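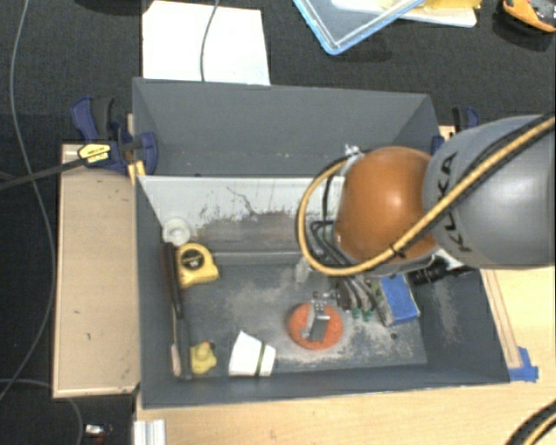

유동해석 일을 하는 사람들은 대개 격자 이야기만 나오면 말이 길어진다. 나도 그렇다. 지난 10월 Vudix 사용자 모임에 갔다가 점심도 거르고 경계층 격자 얘기만 하다 왔으니까! 요즘 내가 붙잡고 있는 건 마모 해석이다. 칸막이 판 하나를 두고 봐도 위쪽은 뽀얀데 아래쪽 절반은 갈색 섞인 회색으로 문질러져 있고, 그 경계선은 들쭉날쭉하다. 이런 경계를 계산으로 그려 보려면 벽 근처 격자가 꽤 촘촘해야 한다.

처음엔 욕심을 부려 568만 셀로 시작했다(회사 워크스테이션아, 미안해). 한 번 돌리는 데 19시간. 퇴근하면서 걸어 놓고 다음 날 점심때나 결과를 봤다. 모임에서 만난 후지모토 아스카(Asuka Fujimoto) 씨가 내 격자를 보더니 대뜸 "가운데는 왜 이렇게 곱게 나눴어요?" 하고 묻는데, 할 말이 없었다. 습관이었다.

그래서 벽면 쪽만 남기고 안쪽을 과감히 풀었더니 300만 셀까지 내려갔다. 격자는 Allix에서 만들고, 마모량은 Wornness 모듈로 따로 뽑는다. 두 프로그램 사이에서 면 이름이 자꾸 깨지는 건 여전히 짜증 난다. 지난번엔 이름이 깨진 면만 102개라 저녁 내내 손으로 고쳤다. 다음 버전에서 고쳐 준다는데, 나는 일단 스크립트부터 짜는 중이다.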